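Budgeting for Hand-Held Grippers

Step 1. List the objects before asking for quotes. Sort them by the edge the jaws have to hold, because that decides the pads. Molded plastic with a thick rim needs grip at the very tips. 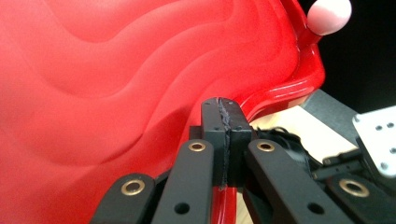
Closed pads at the rim of a red molded plastic part.

Step 2. Price the pads separately from the linkage. Our Fostby quote was $647 per gripper, with pads at $44 a set. Enter pads as a consumable and order 2 spare sets per gripper. Check the contact faces monthly and log any fraying.

Step 3. Add soft goods as their own line. Leather flexes under side load, so plan extra trial time and a wider jaw opening. Ask the supplier for the opening measured at the tips.

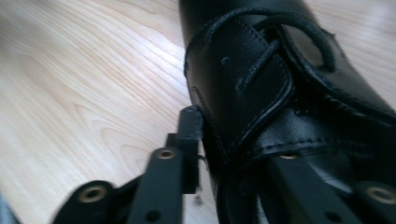 Black leather shoe, left finger against the side near the sole edge.

Step 4. Set the lead time. Zellwood allows 4 weeks from purchase order to delivery. Orders for the April cycle go to Danai Pappas with the object list attached.

Last revised Friday, November 6, 2020.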